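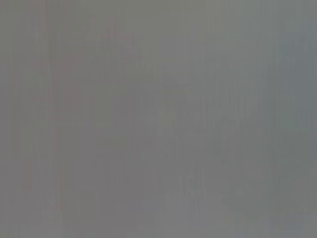 The Year I Learned to Like Fog

Search this blog Go

I grew up in a place where the weather came at you straight. You could see a thunderstorm an hour before it got to the porch, and my grandmother would have the laundry in and the windows down before the first drop. So when we moved out here to Roruvdale, eleven years into our marriage and with a dog who hated the car, I was not ready for a valley where some mornings the weather just sits down in your lap and stays until lunch.

That first September I took it personally. I'd come down at six, put the kettle on, look out over the sink and find that the barn was gone, and the road, and the Faulkners' place across the creek. I called my sister and told her I had made a terrible mistake. She said, "Well, what are you going to do, send it back?" and then talked for half an hour about her new dishwasher, which was probably the right medicine.

It was Delwyn Faulkner who started to change my mind, though I don't think she meant to. She came walking up our drive one Saturday with a jar of plum jam (you hear people before you see them on those mornings, and I knew her boots before I knew her face) and she said it was a good thick one, the way you'd talk about gravy. I had never heard anybody rate a fog before! She had names for them, too. There's the creek kind, which stays low and burns off by nine. There's the kind that rolls over Dunstan in the night and fills the whole valley like a bathtub. And there's what her mother called a blanket, which doesn't do anything at all, and you may as well bake.

So I baked. I am not a natural baker and I won't pretend those early loaves were anything to write home about, but the dog liked them. I also started keeping a notebook by the back door, just a line or two a day. What time it came, what time it went, what I could hear. That last part turned into the bit I love the most. Sound does funny things in fog. I've heard Noeline Cosgrove talking to her hens from what seemed like our own kitchen steps, and she lives clear on the other side of the orchard. I told her so and she was mortified, and then she laughed until she had to sit down on the fence rail – she'd been telling them about her son-in-law.

I looked back through the notebook last week and counted 63 foggy mornings in it, which surprised me, as I would have sworn it was every single day. It's a good lesson in how a bad mood does arithmetic. My husband says I should keep going until 2033 and then I'd have a proper record that somebody might want. I told him somebody already wants it and she's standing right here.

A few things I've picked up, in case you're new to a valley yourself. Don't wash sheets on a creek morning unless you're home to bring them in and put them out again. Leave the porch light on if you have company coming, and tell them to count mailboxes, not houses. Keep your driving slow and your headlights low. I learned the headlight business from Corey Kereama, who drove the school bus out here and did not care to be hurried. And if you have a garden, don't fret over it. My lettuces have never looked so pleased with themselves as they do after a long gray morning, and the spiderwebs on the bean poles are so pretty that I've quit knocking them down.

I do still miss the big skies. When we go back to visit I sit out on my mother's steps like a tourist and just look at how far everything goes. But the last time, on the third day or so, I woke up early and went to the window and there it all was, every fence post, right out to the edge, and I felt a little let down. I wanted to wait for something to come back.

Anyway, this morning was one of Delwyn's blankets. I made the oatmeal bread, the one with molasses, and took a loaf over to her while it was still warm. She'd heard me coming since the bridge and had the butter out. Several of you have asked for that recipe and I'll type it up next time, once I've worked out how much flour I really use.

Print this post E-mail this to a friend

Get new posts in your inbox. Enter your e-mail address to subscribe. You can unsubscribe at any time.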